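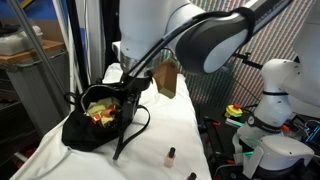 Bags and Leather Goods, Hall 2

I gave the Wiler spring fair one morning in February, and the bag hall took most of it. The program promised 145 makers. Plenty of them looked like resellers to me, with the same totes under different labels.

Lindgren had the best spot by the door and a shoulder bag at $90 that the man on the stand called "built for life." I asked what the warranty was. Two years.

Costel Vlachou was more use. He repairs straps and zippers, and he told me to pull hard on the stitching before reading any tag. I did that at the Vitis stand and got a look.

The vegan leather talk started late and was mostly a sales pitch - I left after the second slide. Coffee was decent. Parking was not, and the shuttle back to the station ran when it felt like it.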